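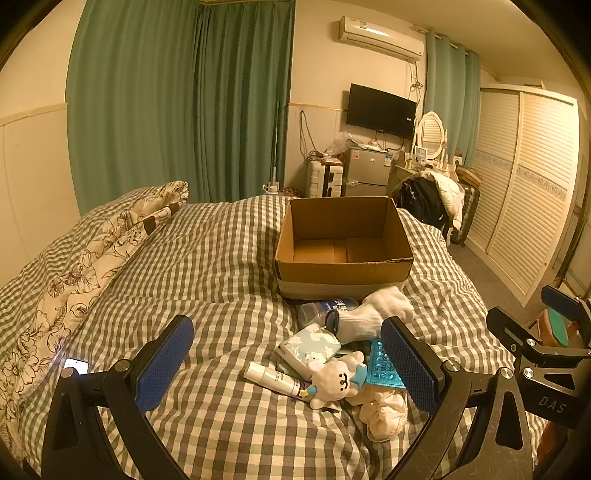
An open box on the checked cover, with the small things still out in front of it.

Nurkitetti Small Things: Bed to Box

README for the bedroom part of the collection

Welcome! Nurkitetti is a collection of short recordings about putting small household things away. This folder covers one activity we have grown very fond of: a handful of odds and ends on a bed, and one cardboard box for them to go into. It sounds simple, and in a way it is, but we have watched a lot of these and still find new things in them (mostly in the socks).

The whole collection has 1,956 recordings. The bedroom part has 1,187 of them. The rest come from the kitchen and hallway folders, and each of those has its own README.

What goes in the box

Everything is light and ordinary, the kind of stuff that piles up on a bed by Thursday. Things you will meet in this folder:

- ribbed socks, flat, bunched or rolled
- small soft packets, such as tissues
- capped tubes from the bathroom shelf
- scrunchies and other bits of soft fabric
- blister packs
- small soft toys
- plastic bottles with printed labels

We didn't pick a matching set on purpose. A sock changes shape every time you look at it, and a tube rolls into whatever fold is closest. Clear plastic is a challenge too, especially on a checked cover where the pattern shows through. All good fun!

The room

Same bed, same kind of bedding all through this part. The cover is gingham and never pulled tight. Please don't crop the background out before you have had a look at it, as the curtains and the far side of the bed are handy for working out which way you are facing. 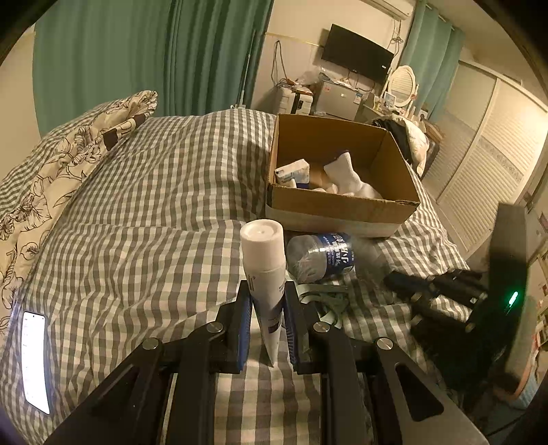
Folder layout

bed_to_box/recordings holds the recordings, one folder each
bed_to_box/stills holds single pictures
bed_to_box/notes holds plain text notes, one line per item
bed_to_box/splits holds the Pronstead split and the Koech split

The Pronstead split is the one to start with. It keeps recordings with similar layouts together, so you won't end up testing on nearly the same pile you trained on. The Koech split is smaller and leans toward soft items. Use version 2 of either one; version 1 had some scrunchies filed under socks.

How items are named

Names in the notes are short and a bit homely. We write "sock", "tube", "packet", "toy", and add one word if two things could be mixed up. Printed text is not copied into the notes, in any language. If you can read a label and want to send us a better name, please do, we love getting those.
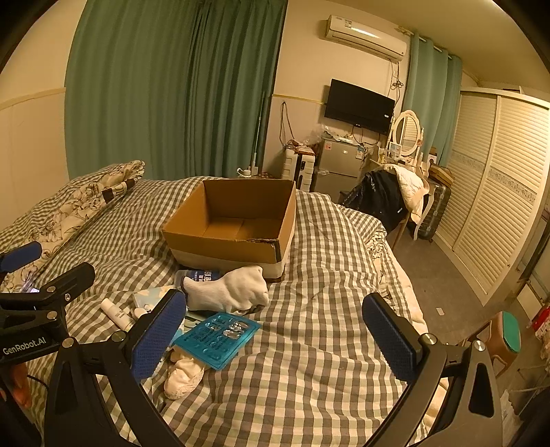

Layouts are the part of this folder we enjoy most. A layout is simply where everything lies before anything goes into the box, and we wanted piles that touch and overlap, the way they do at home. The white sock lying partly over a blue package is a typical case: the notes give one line to each, and the sock's line says "on top". The scrunchie under the corner of the blister pack is handled the same way. Around 20 layouts have only soft things in them, and they are worth a look on their own.

Known gaps

The box is always cardboard. There are no heavy items, nothing breakable and no food. Folded clothes are in the hallway folder. A few notes still say "cloth" where "scrunchie" would be better, and we are fixing those as we find them.

Using it

Free for study and teaching. Please credit Clistamitz, which looks after the collection, and mention the split you used. Corrections to the notes are very welcome; put the recording folder name in the first line of your message.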